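Category: Project Updates | Community Grants | Skills and Training

Progress report: Open Workshop Program, second reporting period
Prepared by Deolinda Ramalho, program coordinator, Henriques Training Centre
For: Armindo Paiva, Ondari Fund

1. Where we are

The main item for this period was the April open day, which was listed in our agreement as the first public activity. It went ahead as planned. We opened at 9 in the morning and closed mid-afternoon, and 241 people signed the visitor sheet at the front desk. Our target was lower than that, and the foyer was crowded before lunch. For the next one we will use the side entrance as well.

Visitors came mostly from the two high schools on our bus line and from the adult evening program. There was also a group from Reltby, who are looking at whether their own apprentices could do part of their first year with us. Damián Jara met with them separately and his notes will follow with the next report.

2. The demonstrations

We ran three areas: welding simulators, the print shop, and the robot bench. The robot bench drew the most people and was the one we had put the most work into, so most of this section is about it.

Américo Tavares ran the bench and Adelino Sampaio helped with the talks. Each session was a short introduction, a demonstration with the arm working over coloured blocks on a wooden board, and then time for people to ask what they liked. We had planned for longer sessions but shortened them after the first hour so the line would move. Américo would like to go back to the longer version with the school groups, who had more questions than we could get to.

We used plain blocks on purpose. In last year's trial we demonstrated with machine parts, and people who had never worked in a shop could not follow what the task was. Colours and simple shapes are easier to talk about from the back row.
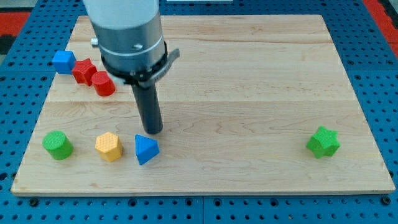 What does a visitor need to know before coming to a robot demonstration?

Nothing technical. The introduction covers what the arm is told to do and what it has to work out for itself, and the staff member at the bench takes questions at any point. Closed shoes are required in the workshop, and children under twelve need an adult with them.

We have put that question and answer on our sign-up page, as it was the one we were asked most often by phone in the lead-up.

3. What did not go well

The sound was poor. The robot bench is next to the ventilation unit and people at the back could not hear Adelino. We have asked Nollex for a quote on a small speaker and headset and will pay for it out of the existing equipment line.

We also ran out of printed course guides. A second batch has been ordered, and in the meantime the guide is on the website.

The feedback forms were too long. Many came back with only the first page filled in, so we can report which areas people visited but have little on what they learned. Deolinda will cut the form to one page.

4. Spending

The open day cost $2,000, covering staff overtime, printing, bus hire for the schools and refreshments. This matches the amount in the approved budget. No changes are requested.

5. Next period

- Two half-day sessions at the robot bench for the high school groups, using the longer format.
- An evening session for adult learners, with Américo at the bench.
- New one-page feedback form, ready before the first of these.
- A decision from Reltby on the apprentice proposal.

Enrolments for the introductory automation course open after the school sessions. Several visitors left their contact details and have been put on the mailing list for it. We will give enrolment numbers in the next report.

Armindo asked at our last call whether fund staff could attend a session. Any of the dates will suit us, and Damián can arrange parking behind the building if he has the plate number the day before.

Get program news by email. Enter your address to subscribe to our newsletter. You can unsubscribe at any time.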